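About Us

Grorkano is a lending and repair service for school and library headphones. We clean, test, fix and store headsets for language labs, reading rooms, testing centers and after-school programs, and we lend out sets to places that only need them for part of the year.

The business was started by Tomás Hanrahan and Dineo Kruger. Tomás had been fixing audio equipment for a school district, and Dineo ran the language lab at one of its schools. Every September a box of headsets came out of the closet with the cords in one big knot, and a good number of them no longer worked. Most of the faults were at the plug or at the point where the cord goes into the ear cup. Those are cheap repairs if somebody has the parts on hand.

We took on our first 100 headsets from two schools. We now look after almost 500, including the ones that go out on loan.

What we work on

Wired over-ear headphones are most of our work. We replace plugs, cords, ear cushions and headband padding. We take folding models and fixed ones, adult and child sizes, in any color. We do not repair wireless earbuds.

Cords get a lot of our attention. A cord wound tightly around the headband puts a bend in the wire at the same spot each time, and that is where it fails. We ask borrowers to wrap cords in loose loops, with the plug end left free, and to fold the ear cups together before the headset goes in its bag. 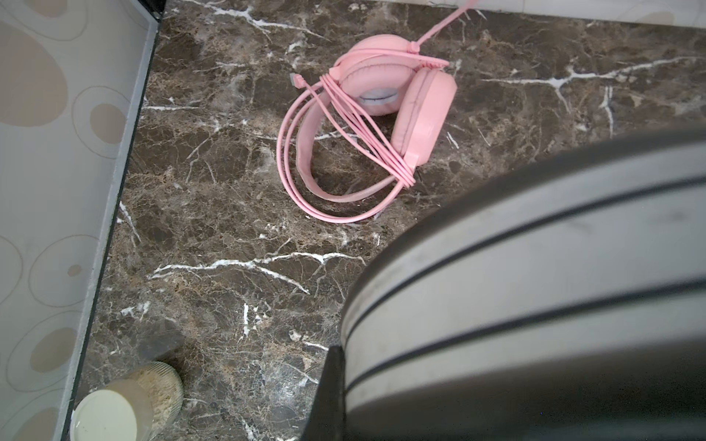 Returned headsets are logged, wiped down and checked in both ears. Cushions that have split or gone flat are changed. Anything that crackles when the cord is moved goes to the repair bench, and the borrower gets a short note saying what was found. We do not charge for ordinary wear on loan sets. Lost headsets are billed at replacement cost.

Loan sets

Our loan sets come in two types. Drameo is the classroom set, packed in drawstring bags inside a lidded bin. Xaba is the smaller set for libraries and tutoring rooms. Both include spare cushions and a printed care sheet. The longest loan is 200 days, and it can be renewed if no other school is waiting.

Who we are

Tomás Hanrahan: repairs and parts
Dineo Kruger: school accounts and scheduling
Endang Osman: cleaning, testing and packing
Conall Sheehan: pickup and delivery

Schools and libraries that would like a loan set for spring should send us the number of seats, the type of jack on their computers and the age of the students. Broken headsets can be sent in with the same form.

Page updated 11/29/25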